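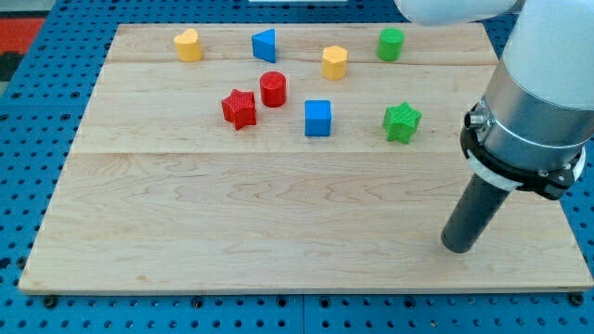 Shape blocks on the maple board, with plenty of room left at the front.

I've been suspicious of shape blocks for years. Every toy catalogue swears they teach geometry, patience and probably tax law, and then a child picks up the star and tries to eat it. So when my sister asked me to find a set for my nephew I went in with low hopes and a budget of 35 pounds.

The first lot I tried came from a shop in Dolthorpe and went straight back. Glossy paint, and a triangle that wouldn't stand up on any side. The second was a Loson set from a market stall at Hendmont, no box, 9 pounds, and I bought it mostly to prove it would be just as bad.

It isn't, quite. The yellow heart has a matte finish with a bit of texture to it, and the red star has a crosshatched surface that is easier to grip than I'd expected. The blue triangular one stands up on its own. I'm less sold on having a yellow hexagon and two cylinders, one red and one green. Does a two-year-old care that a hexagon has six sides? Mine certainly didn't at that age. She cared that it fitted in my shoe.

The colours bother me as well. The cube and the triangle are both blue, the heart and the hexagon both yellow, so you can sort by colour or by shape but you'll get a different answer each way. The woman on the stall called this "a feature". I suppose it might be. My nephew sorts by which ones he can throw - no maker seems to have planned for that.

What has won me over a little is the board. It's pale, maple-coloured wood in joined planks, and I bought it in February for bread. A plain surface makes the blocks look like something you'd want to pick up, and they slide nicely on it. On our rug they vanish.

Would I pay full price? No. I've seen a Huanca set going for 29 and I can't see what the extra 20 buys you. Ask me again when he's three.

Comments

mudlark_514: We had the glossy sort. Paint came off in the bath within a week.

Pennywhistle: The hexagon is for rolling, surely? Ours loved watching it clunk along.

Tansy: So what are you cutting the bread on now?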